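Packing helpers wanted at Flenholm

6 September 2018

We are looking for eight people with patient hands and a bit of time to spare to help us get the autumn order of Zisetti keepsake boxes ready to leave the building. There are 3000 of them this year, which is far more than our little team has ever sent out, and we would dearly love some company while we do it!

The work is simple enough, though it does ask for care. You open each box, slide the drawer out and in again to check that it runs smoothly, tuck in the leaflet and close everything up for the courier. If a drawer sticks, put the box to one side and one of us will have a look at it.
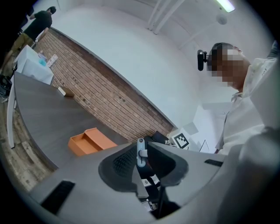
Most of the job is done standing at a table, so comfortable shoes are a very good idea, and do bring a jumper if you feel the cold. Our room is a friendly one all the same, with its brick wall and white ceiling, and the dark grey table gives the orange boxes a nice plain background, so that a scuffed corner is easy to spot. We stop for tea whenever somebody asks for it, and lunch is on us (please tell us beforehand about anything you can't eat).

You don't need any experience at all. Back in May we had helpers who had never packed so much as a parcel, and between them they finished 932 boxes for Baumgart and were still chatting at the end. Training takes roughly an hour, and after that you settle into your own pace. We pay by the hour and never by the box, so please don't feel you have to race your neighbour.
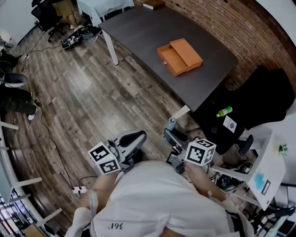
We would also be glad to hear from anyone who can only manage mornings, or who would like to come along as a pair with a friend or a grown-up son or daughter. You must be 18 or over, and happy to do the same small movements for a good part of the day.

To put your name down, write a few lines to Ute Rothe at the Flenholm office, saying when you are free and how best to reach you. She reads every letter herself and will answer you either way.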